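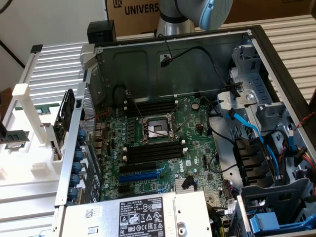

Wilosance, version 2
Wilosance est un petit lexique français du matériel informatique de bureau, tiré de fiches d'atelier rédigées à la main par des gens qui démontent, trient et remontent des ordinateurs fixes. L'idée est née d'un agacement assez banal : d'une fiche à l'autre, la même pièce changeait de nom, et les recherches dans notre inventaire ne donnaient plus rien de bon. Prenez une carte mère comme celle de la photo, avec son support de processeur vide et les leviers relevés : selon la personne qui tient le stylo, on lira « socket libre », « support CPU nu », « emplacement proc. ouvert », ou encore (ma préférée) « berceau sans locataire ». Toutes ces formes sont dans le lexique, berceau compris, et chacune renvoie à une entrée commune.

Contenu
Le fichier principal contient 179 entrées, établies à partir de 3 000 fiches. Chaque entrée comporte un terme de référence, ses variantes, une courte définition et un ou deux exemples d'emploi. Les fautes d'orthographe fréquentes figurent parmi les variantes, et j'y tiens beaucoup : quelqu'un qui écrit « barette » mérite de retrouver ses barrettes comme tout le monde !

Champs
terme : la forme retenue, au singulier
variantes : formes relevées, séparées par un point-virgule
definition : une phrase, deux au maximum
exemple : extrait de fiche, ponctuation d'origine conservée
source : vernus, brannigan ou cadmont

Provenance
Les fiches viennent de trois ateliers. Vernus a fourni le gros du lot, dans un style télégraphique où les articles ont disparu. Brannigan écrit des phrases entières, parfois même des paragraphes, avec des remarques sur les vis manquantes qui m'ont fait passer de très bons moments. Cadmont travaille avec des formulaires préremplis, d'où un vocabulaire plus régulier et, il faut bien le dire, moins d'inventions. 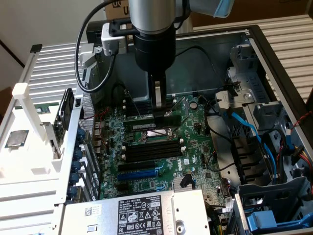
Les mots de la mémoire vive sont de loin les plus disputés. « Barrette », « module », « RAM » tout court, « mémoire » au pluriel : j'ai longtemps hésité avant de retenir « barrette de mémoire », en gardant « module » comme variante de plein droit. Pour l'emplacement, « slot » l'emporte dans les fiches de Vernus et « fente » chez Brannigan. Si ce choix vous gêne, il suffit d'échanger les deux colonnes, rien d'autre n'en dépend.

Limites connues
Les ordinateurs portables sont absents, tout comme les imprimantes. Les termes d'alimentation électrique sont mal couverts : 30 fiches illisibles portaient justement sur ce sujet et j'ai préféré les écarter. Les abréviations propres à un seul atelier portent la mention « local » dans la définition.

Utilisation
Le fichier est en texte tabulé, encodé en UTF-8, et s'ouvre dans n'importe quel tableur. Pensez à désactiver la correction automatique, qui transforme volontiers « proc. » en toute autre chose.

Historique
22/01/19 : version 2, ajout des fiches de Cadmont et reprise des définitions.
Prochaine révision prévue en avril, avec les termes d'alimentation si de nouvelles fiches arrivent d'ici là. Les propositions de variantes sont les bienvenues, même farfelues, à condition de joindre la phrase où vous les avez trouvées.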